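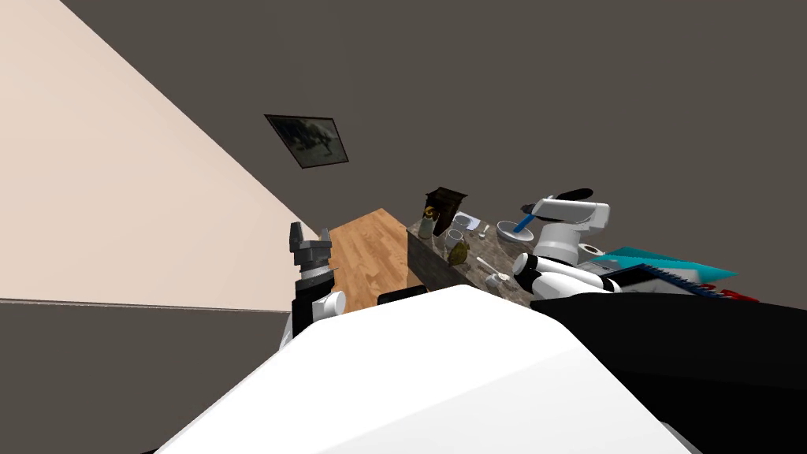
*sim view from the Hudon demo, robot's own side of the counter*

## Dredico open day at Vumville – who went?

**slotcar_pete** – 13 March 2024

Back from the open day. Typing this fast before I forget it all. Screenshot up top is from the sim station, the two-arm one. Left arm up in the air, right one folded over the counter, full of kitchen bits and office bits. You stood behind a rope and watched it on the big screen while the real unit did its thing next door.

Good: staff answered everything. Free parking. Bad: the line. I was number 193 on the sign-in sheet and that was before lunch.

Anyone else there?

---

**mossgrove**

Went in the afternoon, sheet was at 387 when I signed. Never got near the sim station, only the Åberg conveyor thing. Which was fine? Loud. Sorts boxes. Seen it before.

What was the task on the counter one?

---

**slotcar_pete**

Clear the counter, put stuff where it belongs. Bowl with the blue utensil in it was supposed to go first, then the cup. They had a list taped to the monitor. I saw 2 full runs, one finished, one they stopped and reset.

---

**tin_lid**

So a simulation. I drove over an hour for a demonstraton and half of it was a video game. Sorry but no. If the arm is good show me the arm.

---

**bracketfungus**

> half of it was a video game

They said at the start the sim was for the planning part. The hardware was right there thru the door, 15 steps. Did you go in?

---

**tin_lid**

Door was shut when I got there. "Back in ten minutes." Was not ten minutes.

---

**bracketfungus**

OK that's fair. We had it open the whole time, must have been luck.

Counter is a decent test though. Look how mixed it is – glass cup, a flat sheet lying down, a roll, that long brush thing right up by the right arm. Flat stuff is the worst. My gripper at home can't get a sheet of paper off a table at all, just pushes it around.

---

**mossgrove**

Agree on the sheets. The teal one on the right would drive me nuts, no edge to grab.

Don't love how close the right arm sits to everything. Elbow swings out and there goes the bowl.

---

**slotcar_pete**

Asked about that. Guy said the planner treats the whole arm as off limits to objects, not only the fingers. Didn't see it knock anything in the two runs but that's two runs.

---

**tin_lid**

Two runs is nothing. Did they give a success rate?

---

**slotcar_pete**

No. Said over 3000 sim runs so far. Didn't say how many worked and I didn't push, people behind me.

---

**tin_lid**

There you go then.

---

**quietdrill**

Lurker here. Was the room in the sim copied from a real one? There's a picture on the wall and wood floor and a little clock or cabinet thing at the back. Seems like a lot of bother for a robot test.

---

**bracketfungus**

Not copied I think, they said they swap rooms in and out. Different floor, different walls, so it doesn't learn just one kitchen. Ask Hudon, they have a contact form, took them a day to answer me last time.

---

**quietdrill**

Thanks, will do.

---

**mossgrove**

There's another one in April, flyer was by the coffee. Smaller, sign up first. I'm going early this time. Tin_lid you should come, bring a doorstop

---

**tin_lid**

Maybe. If the hardware's running all day I'll go. Post the sign up link if you find it.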